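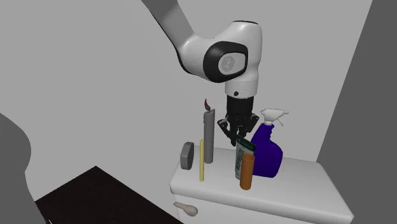
From the Back Shelves

Hello again, friends of the shop. It has been a good long while since I had a proper parcel of sewing books to tell you about, and then two came in the same week, so please forgive me if I go on a bit (I always do, and you always write back anyway).

The first came out of a house in Tenness, where a retired dressmaker had kept her pattern manuals in a cedar chest for longer than I've been in business. Most of them are plain working copies, with pencil sums in the margins and pins still stuck through the pages, and I love them for it. The one I'd point you to is a crochet edging book put out by the Hidley Thread Company, 110 pages in the original green cloth. The spine is sunned and there's a tea ring on the back cover, but the folding chart is still in its pocket, and that chart is almost always gone! Ask for stock number 3020. It's $30, postage included.
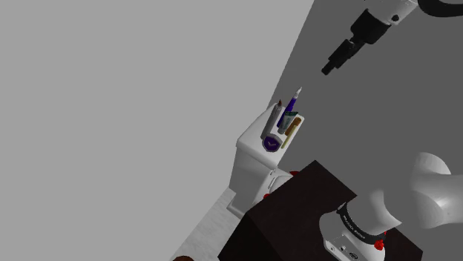 A Word About Lace Samplers

The second parcel was from Yogesh Agarwal, who many of you met at our November open evening. He has been thinning out his lace library, and he let me have a bobbin lace manual called The Cele Pillow, in 2 volumes, along with a stack of loose sample cards that a former owner had mounted on blue sugar paper. The cards are not part of the book as issued, but they follow its lessons so closely that I can't bring myself to split them up.

Volume one is a lovely tight copy with only a little foxing to the first few leaves. Volume two has been rebacked, and whoever did it used a brown that doesn't quite match, so please come and look at it in daylight before you decide.

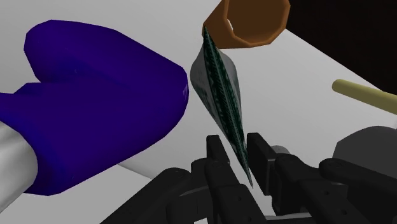 I haven't settled on a price for the set yet. I'd like to compare it with the copy in the old Grurno sale list first, if I can find where I put the list. Anyone who wants first refusal should drop me a line and I'll hold it until Saturday closing.

Quilting books will have to wait for the next letter. There are three boxes of them under the stairs, and I've only opened one.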